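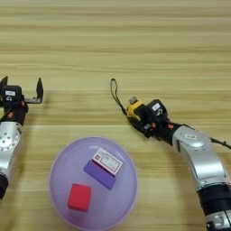 I have started to sort the small things in our flat by plate. One plate for each kind of thing, and when the plate is full, I stop keeping more. I will tell you how it goes.

My neighbour Angus Paewai gave me the idea in May. He keeps his keys and coins on a saucer from the Pomare market, and he never looks for them.

Bigger boxes did not work for me. I bought 2 in Sukness and in one week I could not see the bottom of either.

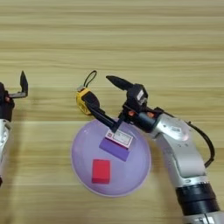 A plate has almost no wall, so you see everything at once – this is the main point for me. Foam blocks slide less than I feared, even on a smooth plate. The red one lies flat by itself. The purple one is tilted, and with the small white box on top of it I would call this plate full. Next time I would put the box directly on the plastic.

Tomorrow evening I do the drawer with batteries and string. If someone has a good rule for string, please write it to me. I have 6 pieces and all are too short.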